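Bench notebook, Ostham workshop
28 shares · 3 comments
We use cookies to remember your settings. Accept | Manage

Saturday, a little after eight in the morning, and I have the bench to myself until Verena comes in with the thread order. I said I would write up the round pouches properly this time, so that whoever picks up the next batch doesn't have to go hunting through my loose scraps of paper (Tarun, I know you found one in the glue drawer, and I'm sorry).

Going around a curve with a zipper is still the part that eats the time. On a straight pencil case you can tape the zipper down and sew it before your coffee gets cold, but on a circle the tape has to travel a longer way on one edge than on the other, and it lets you know about it. Waltraud snips the tape edge every quarter inch or so over the tightest stretch and leaves it alone elsewhere. I used to snip all the way around and I've stopped, her way lies flatter. I also baste now with the cheap cotton thread from the blue tin, which takes longer than clips but doesn't leave those small dents in the leather that I spent most of last winter trying to rub out.

Leather: the reddish brown from Mendari. It's darker than the swatch they mailed us, nearly oxblood, and I like it better for that, though Yu-na had promised the shop in Leitner something closer to chestnut and will have to call them. The surface picks up light scuffs very easily. A bit of balm on a soft cloth takes the worst of them down. Please don't use the yellow wax on it! I tried it on an offcut and it went blotchy and stayed that way.

Zippers: we have 50 of the dark metal ones left and 200 more coming. I like them much better against this brown than the shiny brass, which looked a bit like a costume. Run the pull back and forth a good many times before you sew anything in. Two in the last packet had a tooth out of line near the bottom stop and I only found the second after it was stitched, which meant a whole evening with the seam ripper and the radio.

I've been keeping finished pieces and half-finished ones on the black oval trays, and it has made the bench a much calmer place. The lip is low but it's enough to stop a round thing from rolling off toward the floor, and the pale wood around it gets to stay free of dye. Vratislav would like his trays back at some point for the tea things. I told him we'd talk about it in the fall.

Still to do: write down the stitch spacing from Waltraud's sample (it's finer than mine), and ask Flidari if they'd cut the circles for us, since my hand was sore for two days after the last lot.

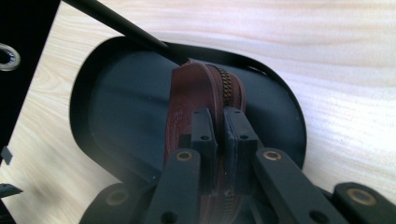 Ostham, May

Brown leather, dark zipper, on the black tray. I keep coming back to that zipper against the red in the leather, with the bit of bronze it gives off around the top of the curve. Yu-na, if the people in Leitner grumble about chestnut, show them a round one in this color before you offer them anything else. Verena's at the door with the thread, so I'll do the stitch spacing after lunch.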